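Laundry basket

A laundry basket is an open container used to hold and carry clothing before or after washing. Most household models are rectangular or oval, with handle openings cut into the short sides. Common materials include plastic, wicker, and wire. Perforated walls let air reach the contents and reduce weight.

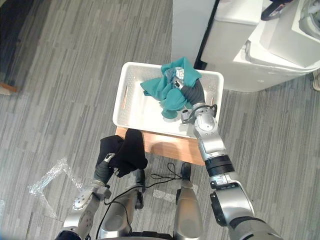
Baskets are often set on a stool, bench, or low table during sorting, which limits bending. Garments are usually separated by color, with dark items kept apart from light ones. The Vanico household catalog lists 26 plastic models, the largest rated for 500 wearings of folded cotton socks.

A hamper differs in that it is taller, often has a lid, and generally stays in one place.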